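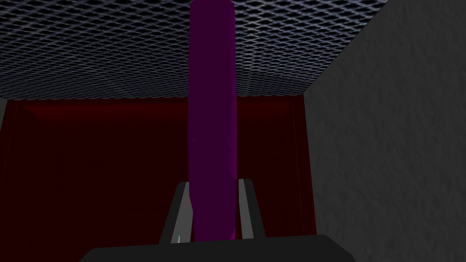 Fig. 1. Purple cylinder, computer render.

4 min read · 5 comments · Share

So my project for second term was on colour, and mostly on whether the colour of a container changes how sweet people think a drink is. I picked it because my cousin swears the pink lemonade at the Navwood pool tastes better than the yellow one, and I wanted to prove her wrong.

I made one big batch of lemonade, split it into plain cups wrapped in coloured paper (purple, yellow, white and green) and set up a table outside the Moriarty library on a Tuesday at lunch. Everyone got one cup of each and scored it from 1 to 10 for sweetness. I was hoping for 100 people and ended up with 114, which was great until I ran out of ice!

The purple cups came out on top. Roughly 50 people gave purple their highest score, and white came last by a fair way. Yellow and green were so close that I wouldn't say there's any difference between them.

I had a few problems. My first lot of paper was from Imard and the dye came off on people's hands, so I had to rewrap everything the night before — my whole kitchen bench was purple. I also always handed the cups out in the same order for the first half hour, purple first, before my teacher walked past and asked about it. After that I shuffled them. I kept the early scores in, but I've marked them in my table so you can see which ones they are.

I also should have asked people what their favourite colour was. A couple of them told me without being asked, and I didn't write it down, so that's gone.

If I did it again I'd use a drink that people don't already have a flavour in mind for. Purple makes you think of grape, and I reckon some people were tasting grape lolly before they'd had a sip. My cousin still says pink is best, and I didn't test pink.

Subscribe to the Kadusent student newsletter
This site uses cookies. Accept | Manage settings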